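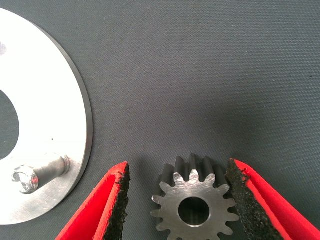 Should a small shop budget for spare finger pads when it buys a gripper?
Put them on the first order. Foam pads are a wear item, and a second order means a second shipping charge and days of waiting.

Plametti two-finger gripper kit, reviewed by Vasanthi Iyer
May 10, 2019

We bought this kit in February for sorting and placing small metal parts at our Plorngate shop. It came with the gripper, one pair of red fingers, foam pads, a wrist camera and a mounting plate. Setup took most of an afternoon, and the cable was the slow part. It is stiff, and the clips in the box are too small for it.

The foam is the best thing about the kit. It holds small gears and pins without marking them, and the bench cloth under the parts gives the fingers a little room for error. The wedge shape of the fingers helps when parts lie close together. Wide flat pieces are another matter – for a big aluminum ring you want suction or a magnet on something else nearby, and neither comes in this box. Aluminum rules out the magnet anyway.

The foam also crumbles at the top edge. We are on our third pair. A pack of pads costs $19 and we now keep 11 packs in the drawer, which Lemlem Ejigu thinks is too many.

When you plan the purchase, add these to the quoted price:
Spare pads, $19 a pack
Longer cable clips, $7
Second pair of fingers, $143

We left the second pair out of our budget and had to ask for the money later. Graziella D'Amico approved it, but it cost us two weeks. I would also set aside a day of somebody's time for teaching positions. The seller's quote to us had no line for that.

We looked at the Negri kit too. It has harder pads that should last longer, and no camera. For plain blocks I would probably have picked it.

Four stars. I took one off for the clips and the pad life. I would buy it again for small parts.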